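Search this journal Enter keywords Go

4.2 Can it tidy a crowded table yet?

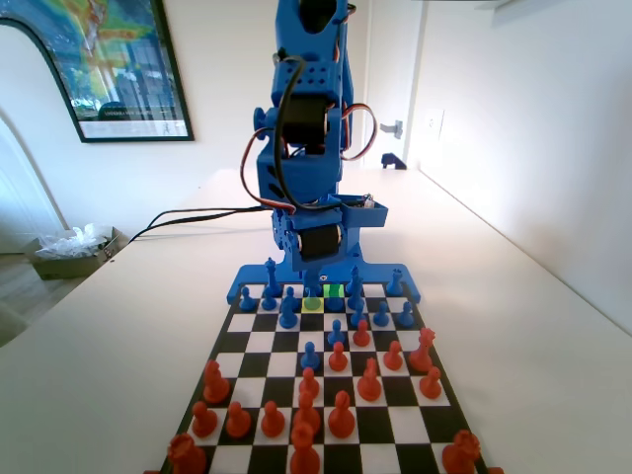 Figure 3. Blue arm at the far edge of the board, blue and red pieces in play.

Short answer, not yet. Chess was our stand-in for clearing up: small things, close together, easily knocked. Yousafzai logged 2,242 lifts at Cerkside over 11 days. Pawns fine in open squares. Crowded middle (Fig. 3) much worse, neighbours tipped over. Same trouble with cups at Plernarmont, where teh Stodetti planner stalled eight times. Cutlery not tried. Speed left for section 5.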